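Handover

1. Outgoing

Clyde Strickland had 55 minutes left of his employment at Varnport and a list of items to return. He had written the list himself, in June, for other people. Item one was the pass. Item two was the desk key. Item three was the board.

The board was small, with an aluminium frame, and it lived on the desk propped against the back of a monitor. Procedure for the board was a cloth, used dry, with the free hand on the frame. The top line came off last. It had been there since the Plastach contract and gave the name of the section, in capitals, with one E more than the dictionary allowed.
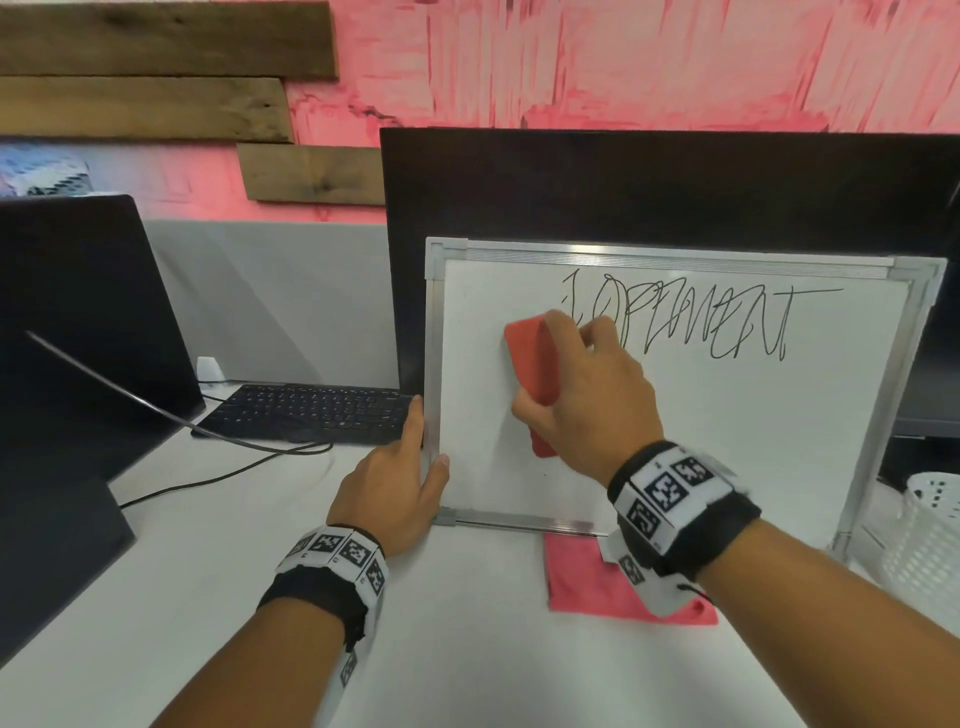 Ravinder Morin had pointed out the extra E in her first week. Clyde had thanked her and logged it. The log entry was still open, priority 4. In the meantime the section had shipped 3,000 valve housings to Nguyen-Tran under that spelling, and the returns rate had been acceptable.

"You could leave it up," Ravinder said.

"The list says cleared."

"You wrote the list."

He considered this. The list had no provision for exceptions, and he had been strict with Fesby over a stapler. Black marker left on a board for years goes grey before it goes away, and needs a second pass with the eraser, held flat, working up from the bottom.

"Who gets it next?" he asked.

"Me."

"Then you sign for it clean."

She took the form from him and signed for it as found.

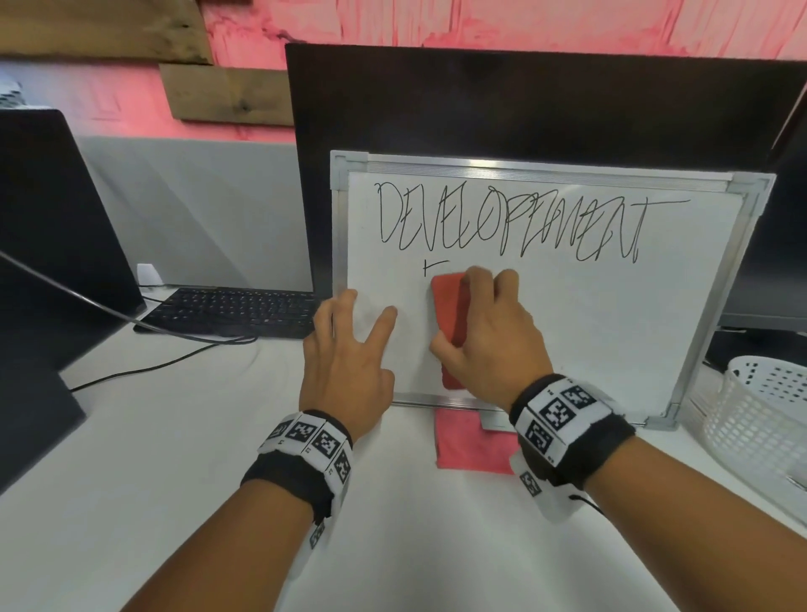
2. Incoming

Ravinder's first act as head of section was to close the log entry. Under "action taken" she typed: none required.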